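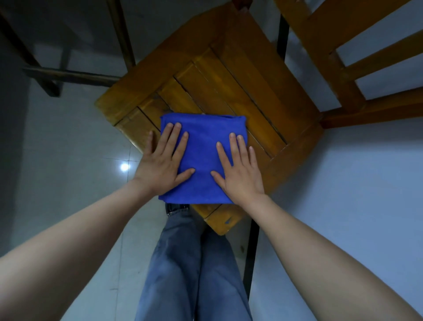

Figure 7.1 Folding task, hands flat on the folded towel. Wooden chair seat used as the work surface.

Chapter 7
Writing the Rules Before the Robot Folds

What you need from this chapter
- the difference between a task rule and a safety rule
- how to write an end state two people will read the same way
- when to stop a trial, and who gets to say so
- what goes in the log

Read Chapter 5 first if you skipped it. The terms "trial" and "reset" are used here the same way.

7.1 Start with the end state

Fold a towel. Sounds done already. But what counts as folded? Look at Figure 7.1 again. The pad is roughly square, edges rounded and bulging, no sharp crease anywhere. Pass or fail? Depends on the rule, and if the rule was written after the trial it's worth very little.

The Karakaya cell learned this the slow way. Their first task sheet for towels said "neatly folded". Two reviewers, 131 trials, and they disagreed on nearly 100 of them. Zerrin Yaman threw the sheet out and wrote a new one on a single page. Her end state, in full:

Towel lies flat on the work surface. No part hangs over the edge. All corners inside the outline of the pad. Both hands or grippers clear of the cloth.

Note the last line. By that rule the towel in Figure 7.1 is not finished, the hands are still on it. A reviewer working from one still should mark it "in progress" and move on. No guessing at what came next.

Also note what the sheet leaves out. Nothing on crease sharpness, nothing on angle. A towel turned a little clockwise passes. If your customer cares about angle, say so and give a tolerance. If not, leave it alone.

7.2 Surface rules

People demonstrate tasks on whatever is nearby. Fine, but write it down. A slatted seat has gaps, and a gripper tip that comes down hard can catch in one. A solid table doesn't do that. The Lurkberg sheet asks for three entries before the first trial: material, gaps or no gaps, finish (shiny or dull). Shiny matters for the cameras. Glossy floor tile behind the work surface can throw a bright spot of light, so the floor gets an entry too, under "remarks".

7.3 Hands and sleeves

For human demonstrations the Firnura guide keeps it short. Forearms bare or in plain fitted sleeves. No watch, no bracelets. Nails short. Same person for the whole set if you can manage it.

For shared work, hands and robot arm in the same space, these are not enough. That is a safety rule and it needs a risk assesment first, see 7.5. Don't mix the two lists. Struan Cruickshank's review of the Juliren line found stop conditions buried on page 3 of a folding guide, under "tips". Operators had never read them.

Safety rules go on there own sheet, posted at the cell - always.

7.4 Stopping a trial

Anyone present can stop. No reason needed at the time, reason goes in the log after. A stopped trial is logged as stopped, never as failed, and never deleted.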